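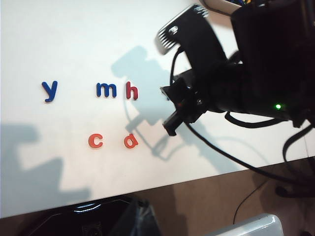 Slide 1. Lowercase letters on a white table: y, m, h, c and a

Loose letters at home and in the classroom
Speaker notes, Mundotham reading morning, Saturday, June 19, 2021
Speaker: Ewurabena Opoku

Leave slide 1 up while people sit down. Start when the door is shut.

Opening

Good morning. My name is Ewurabena Opoku and I teach reception. I'm going to talk about loose letters, the chunky kind a child can pick up, and what to do with them once they're out of the tub. Most of you will have a set at home or in a cupboard at school. A lot of those sets come out once, go all over the floor and get put away again.

I'll talk for a while, then we'll break into tables and you can try things out. Karthik Sarkar has the handouts. Please take the green one if you're a parent and the white one if you work in a school. The word lists are the same on both. The white one has a page at the back about groups.

Slide 1: a few letters at a time

(Point to the screen.)

Look at how many letters are out. You could take these in at a glance, and so could a four-year-old. The mistake I made for years was to tip out the whole set. If you ask a child to find the m in a heap of everything, you're testing their patience and their eyesight. You aren't finding out much about whether they know m.

Four to six letters is plenty for a sitting. One should be a vowel. With these you have a, and with that you can already get somewhere.

Ask the room: what words can you make from y, m, h, c and a?

Give them a minute. Likely answers: am, ham, yam, may, hay, my, ma, ha, cam, mac. Somebody will try "yach" and want to know if it counts. It doesn't.

Go through which of those suit a beginner. Am and ham are fine, as you can sound them straight out. Yam is fine too, and it's the one I'd use for y, where the y makes its ordinary starting sound. Leave may and hay until the child has met ay as a pair. My is a word they will need early on, but the y is doing a different job there, so teach it as a word to remember. Cam and mac are both easy to sound out. A child may not know what either of them means, so be ready to tell them.

If someone asks about c and h together: yes, ch is a pair worth teaching, but not in the same week as c on its own and h on its own. Let each one settle first.

Gaps and neighbours

The m and the h on the slide are close together, and the y is further off to the left. To us that means nothing. A child who is starting to read may look at m and h side by side and try to say them as the start of a word. That's a sensible thing to try. They've been told that letters next to each other go together.

So think about where you put things down. If the letters are just a bank to pick from, spread them out with clear gaps. If they are a word, push them up close. I keep the bank at the top of the table and use the space nearest the child for building. Children pick this up after a few goes and start to do it themselves.

On a tray it works the same way. A strip of masking tape across the middle does for the line between the bank and the building space.

Which way up

The y here is tilted a little. I don't mind a tilt. A child who can name a letter when it's slightly off straight knows it better than one who needs it perfect. What I do watch for is letters that turn into other letters when they are flipped or spun round. The usual ones are b, d, p and q, also n and u. Some children will see m and w as the same piece, and depending on the make of the set they very nearly are.

For the first few weeks, put the letters down the right way up yourself, facing the child. You sit beside them, on the same side of the table. I can't stress this enough with parents, as most of us sit opposite to talk to someone, and then one of you has everything upside down.

Later you can let them turn the letters themselves. Lemlem Yimer, who ran the nursery before me, used to hand letters over face down and let the child flip them. It's a good game for a child who already knows most of them and is getting bored.

Colour

The y and m are blue, the h is red, and the c and a are a more orange red. Ask the room if anyone can see a rule in that.

There isn't one that helps with reading. The a is the vowel and the c isn't, and they're near enough the same colour. Some sets do put all the vowels in one colour. If yours does, good, use it, and tell the child what it means. If yours doesn't, say nothing about colour unless the child does. What you don't want is a child who has learned that the blue one is m. They'll go to school, meet a black m on a white page and not know it.

A quick check for this: draw the letter in pencil and ask for the matching piece. If they can do it from pencil, it's the shape they know. If they hesitate, do a week of matching to pencil or print before going on.

Mixing two sets helps as well, provided the letters are a similar size. Renato Buenaventura, who is at the back, has both the Sovance letters and the Lagman ones out for you to compare. The Uter set is bigger and I'd keep that one by itself. (Check with Renato beforehand that he's brought the Uter box. He may have left it at the hall.)

Lowercase first

All the letters on the slide are lowercase. If you are buying a set, buy lowercase. Many of the cheaper ones are capitals only, and most of what a child reads in a book is small letters. The one capital I'd add is the first letter of the child's own name.

Look at the a as well. It's the round kind, the way we write it by hand, with the short stem on the right. In many printed books the a has a hook over the top. Children cope with both, but show them the two together at some point and say they are the same letter. Don't leave them to work it out.

What a short session looks like

(Slide 2, the timetable. Read it out, as the print is small.)

Keep it to 8 minutes. Set a kitchen timer if you are the sort who runs over, and I am.

Start with the bank. Say the sounds together, touching each letter as you go. Use the sound and leave the letter name for now.

Then build one word yourself, slowly, sliding each letter down and saying its sound. Ham is a good one. Push the letters together and say the word.

Then the child builds the same word. After that, swap one letter. Take away the h and put y in front. What does it say now? Swapping one letter is the most useful thing you can do with a set like this, and it's the thing paper and pencil are worst at, as the child has to write the whole word again each time.

Finish with their choice. If they want to make nonsense, let them make nonsense and read it out with a straight face. They'll want you to read the next one too.

Put the letters back in the tub together, saying the sounds as they drop in.

Groups (school staff)

For groups, use one bank per pair. Sharing one bank between six leads to elbows. Each pair has a tray, and the adult calls the word. I use zip bags, with the letters for the week written on the outside in marker. On Friday I check each bag against the list. We started in October with 46 children across the two classes and by Christmas hardly any bags were short, apart from the letter s, which goes missing at a rate I can't account for. Buy spare ones.

If a pair finishes early, they can put the bank in alphabetical order. It's quiet and it's useful.

A note on cleaning. Warm soapy water in a washing-up bowl, then flat on a tea towel. Check your own set first. If there are magnets set into the backs, wipe them and don't soak them. If a magnet comes loose, throw the whole letter away that day.

Questions that usually come up

My child only wants to line them up or stack them. Fine. Sit nearby and name the odd one. Try again in a week.

My child knows all the names from a song. Good, keep singing it. Teach the sounds as a separate thing and don't mix the two in one sitting.

We speak another language at home. Use the letters for both if they share an alphabet, on different days. Ludmila Slanina has done this with her two and is happy to talk about it over coffee. Ask her about the Czech ch, which counts as a letter by itself.

Is a screen version just as good? I've no strong view. I like the table one as the child's hands are busy and you are both looking at the same place.

How long before they can read? I won't give a number. Some of the 13 in last year's small group were building words inside a month and others wanted most of the year.

Table activity

Each table has a bag with the same letters as on slide 1 and one more, t. (Put slide 1 back up.) In pairs, one person is the adult and one is the child. Build ham, then swap your way to cat, one letter at a time. There is more than one route. Say the sounds out loud, please, even if you feel silly.

For reference: ham, hat, cat is the short one. Ham, yam, cam, cat also works.

Swap roles when I ring the bell. Karthik will come round for the bags before coffee. Please check under the handouts for any strays, and look for the t in particular, as we need it for the afternoon group.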